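October, cell 2, afternoon into evening

Picked up the sorting task where Lavanya left it. Her note said "planner fine, perception fine, together not fine," and after four hours I can confirm it's a complete bug report.

Started with the arm-arm collision checks. Firkska was inflating both forearms by the same margin it uses for the elbows, so any time one arm was over a container the other got told the whole table was off limits. Split the margins per link. Replanning calls over the logged set went from 132 to 19. Didn't touch the wrist cable, which still has no collision model and is handled by optimism.

Then color. Segmentation keeps merging a red brick with whatever blue is next to it once a gripper covers part of both. The mask comes back as one long object, the grasp lands on the seam, and the planner is very pleased with itself. 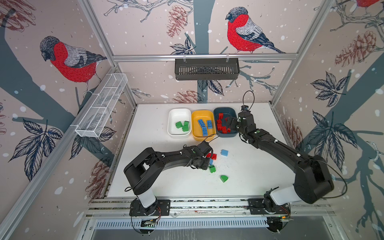 Mid-sort, right arm at the red bin, left arm down by the red and blue pair. Green, blue and red each in their own container so far.

Tried Anas's depth-edge split on the merged masks. Helps when the bricks differ in height, does nothing when they don't. Raised the confidence threshold too, and now it ignores the green wedge entirely. Put it back.

Also: the bullfinches. With the table crop off, the detector files red plumage under "brick, red, large." Crop is now on by default in the launch file. Jihad, please stop turning it off to "see more context."

To do:
- retrain with gripper-occluded pairs, 1,000 synthetic to start
- timeout on the handover lock (left arm waited politely until I killed the node)
- ask Rima which wrist calibration is current, there are 2 in the repo and both are called final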